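Gripper comparison FAQ: what we tried, what we believe, what we don't

Last changed in June. Questions go to Esi Agyeman or Renji Morikawa.

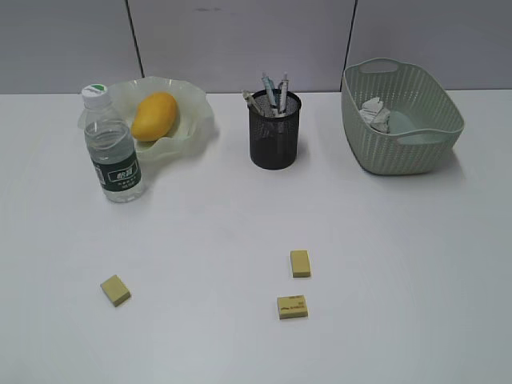

What did you compare?

Two parallel grippers, the Stesgate and the Lindano, on the same arm with the same Goodall controller. Both makers say their fingers handle "everyday items" without a tool change. That phrase can cover almost anything, so we wanted a table where it would have to mean something. Our usual set is a full-size water bottle, a mango on a ruffled plate, pens in a mesh holder, a basket and small erasers. The erasers go out in front with open tabletop between them and the back row, and two of them sit close together with only a short gap. That gap is where a wide fingertip gets into trouble, and it's a layout you won't find in either sales video.

How many attempts did you log?

958 picks that we count. Another 243 were thrown out, mostly from an afternoon when the Goodall was running an old speed limit and we didn't notice until we read the log. Renji wanted to keep them. Esi didn't, and she won.

So which gripper is better?

Depends on the object, and we'd be suspicious of anyone who gives you one name. The Lindano was steadier on the erasers. Its fingertips are thinner and it closes more slowly. The Stesgate was better on the bottle, where the longer stroke helps. On the mango we couldn't separate them.

Is the mango a fair test?

Partly. Every mango is a different size, and they soften over a few days, so a grip force that was fine in the first session may not be fine in the last. We log force on every attempt and look for marks afterward. We don't publish a "damage rate" because two of us looking at a piece of fruit is not a measurement.

Why no foam blocks or printed test shapes?

We have them. Both grippers do very well on foam blocks, and so does nearly every gripper we have ever bolted on. If a vendor shows you only foam, ask for something with a shine to it.

Does the clear bottle confuse the camera?

Yes. The Midine depth camera reads the label well and the clear plastic badly. Most of our bottle grasps ended up being planned off the label. We don't hold that against either gripper, but it does mean the bottle numbers are partly camera numbers. The plate is see-through too, and its wavy rim gives depth readings that jump between passes.

Would a better camera change the ranking?

It might. We have not tried one, so we won't guess. Esi has asked for a loaner to repeat the bottle and plate runs.

Did you use the makers' recommended settings?

For the first 288 picks, yes. After that we tuned the closing speed on both. The Stesgate default was too quick for small blocks and tended to nudge them before contact. The manual calls this setting "optimized." We would like to know for what.

What counts as a success?

Lifted clear of the table, held for a count on the controller clock, and set down without being dropped. Dragging doesn't count. Picking up an eraser and bumping its neighbor is logged as a success with a note, and we know some people would score it as a failure. The notes are in the log if you want to rescore it your way.

Did either gripper pull a pen out of the holder?

Both did, sometimes. A pen leaning out over the rim is easier to reach but comes out at an angle, and the holder likes to come along with it. We stopped reporting a pen score after the holder tipped over too many times to call the results clean. One maker's brochure claims "reliable extraction from containers." We didn't see it.

Can I compare your numbers with the ones in the brochures?

Please don't. Neither brochure says what was picked, how it was laid out or how many tries were dropped. Ours won't match yours either unless your arm, lighting and table are close to ours.

Can I get the logs?

Write to Renji. Say which gripper you own and whether you want the discarded runs, which are kept in a separate folder.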